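Is It Worth Opening? Salvaging Parts from Retired Office Desktops
Project report, Nayeli Restrepo and Qusai Mahasneh
Supervisor: Catrin Howells 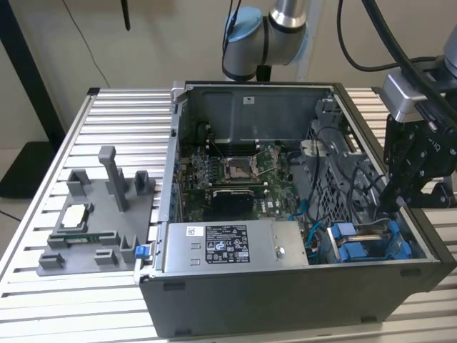

Figure 1. Desktop tower on its side, side panel removed. The CPU socket is empty.

1. Why we picked this

The reuse guides we read in the first weeks all make the same promise: an old office desktop is full of valuable parts, and anyone with a screwdriver can get them out. We doubted both halves of that. Most of the guides count what is in the box and stop there. They don't say how long it takes to get a part out, or whether anyone wants it once it is on the bench.

Our question was narrower. If a college has a pile of retired towers, which parts justify the minutes spent on them?

2. What we looked at

The machines came from a store room clearance in June. Nizar Hakim signed them over to us on the condition that storage drives were handed back to him for wiping. We laid each case flat, took the side panel off and timed every part from first touch to bench. Times were kept on paper and typed into a sheet afterward. We had a budget of 40 dollars for consumables, most of which went on bags and labels.

3. Access

The tower in Figure 1 shows the layout we came to think of as typical. The power supply runs across one side of the interior and the drive cage takes up another, so the board is hemmed in. The drive caddies are bright blue plastic, and on our machines that color was a fair guide to what was meant to come out by hand. We had expected this to be marketing. It did save time on the drives. It did nothing for the board, where the cables had to be dealt with first.

An empty socket is a bigger problem than it sounds. The processor is the part the guides price highest, and a case gives no sign from outside that it has gone. We now think any estimate of value made from a closed case should be ignored.

4. Are the parts worth having?

Less than claimed. Memory was quick to remove and easy to pass on. Drives were quick too, but ours were not ours to keep. Power supplies took longer, and we were not willing to hand one on untested. Karim Abou Jaoude argued that whole boards could go to the repair class for practice. That is a good use, but it is teaching and shouldn't be entered as recovered value.

5. Weak points in our own work

We got faster as we went, so the later times flatter the method. All the machines came from one store room, and a different batch could easily reverse the order of our results. We also never timed putting a case back together, which a refurbisher would have to do.

6. Recommendation

Open the case before promising anything. Take the memory, return the drives, and send the rest to the recycler unless a class has asked for it.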